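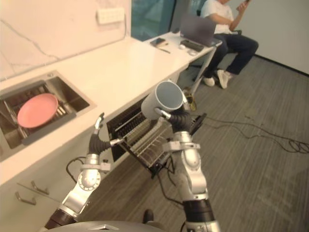

Sink end of the kitchen, pink plate on the rack, desk past the end of the counter.

Mon 13 June

Kitchen day. I meant to get through the whole inventory for Pant and got as far as the sink, the left-hand counter and a long argument with myself over where a plate is supposed to live. Writing it up now while I still remember what I decided.

Plate first. It's the matte pink one with the shallow rim, and I weighed it on the little postal scale at 247 g, so that can go straight into Prosero (the old entry was blank, thanks whoever). I've been calling it the side plate and Ilse calls it the dinner plate, and we've now agreed it's just "pink plate" in all the notes. Please don't rename it again!

Its home is flat on the rack. I did try leaning it on the tap side for a while and I didn't like it, the rods give it nothing to lean against and I kept reaching over to nudge it. Flat takes up more room but you can put it down without thinking, which at four in the afternoon is all I ask of a rack.
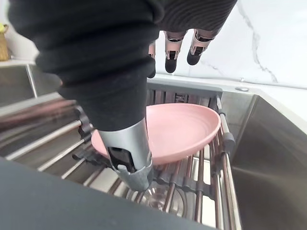

The roll-up kind is growing on me, I have to say. The steel rods with the grey silicone links are easy to wipe, and you can roll the lot up and shove it in a drawer when you want the full sink. My one grumble is that it creeps if you pull it from one side. I'd like to try a strip of that grippy drawer liner under the rails before we buy anything. Cindby had a wire one with feet in their kitchen back in October and I remember it rusting at the welds, so I'm not in a hurry to swap.

Also wiped down the marble-look wall behind the sink. The grey veining hides splashes really well, so you have to get your face right up to it with a torch. I did it twice. Plain soapy water, soft cloth, none of the cream cleaner please (Ilse Sauerland has views on the cream cleaner and for once I'm with her).

On to the pitcher, the light blue plastic one. It was down as "jug, large" in one place and "pitcher" in another, and I spent ages hunting for a jug that doesn't exist. It's pitcher from now on.
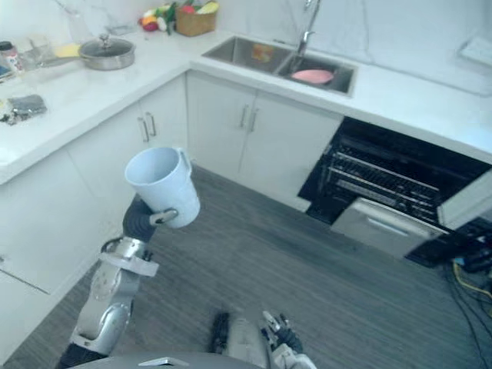
I still want a proper capacity for it, because there are no numbers on the record and I'm not going to guess. Will do it tomorrow with the measuring cup, filling to the rim and then again to a sensible pouring level. A looped handle like that is comfy until the thing is full, so the pouring level is the one I care about.

Left-hand counter I mostly left alone. The pan with the glass lid stays near the back wall with its lid on, and the woven basket of produce stays in the corner, where it's out of the way of anybody carrying things to the sink. The bag nearer the front needs a hook or a drawer, I keep moving it along and it keeps ending up in the spot I want.

To do:
Drawer liner for under the rack, ask at Drillach if they've got an offcut
Measure the pitcher
Merge the two pitcher entries in Prosero
Hook for the bag
Check the fruit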